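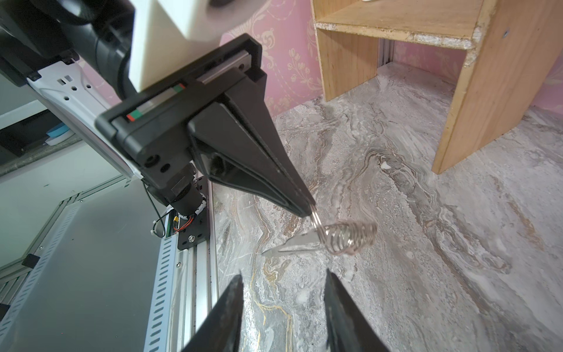 The Stososby Winter, by Tyyne Koskela. Flornley, hardback, 37 chapters.

Koskela's second novel follows two sisters who inherit a ferry company and, with it, a debt their father kept hidden for 30 years. The opening is slow, and the legal detail in chapter four will test some readers.

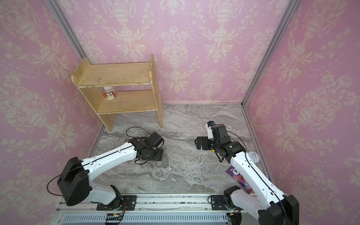 Matters improve once the younger sister leaves for the coast. The dialogue is sharp, and the English translation by Pirjo Nurmi keeps its dry humour -- the funeral lunch is especially well handled. The ending leaves one debt unpaid. Recommended for reading groups.

Reviewed by Kusum Bisht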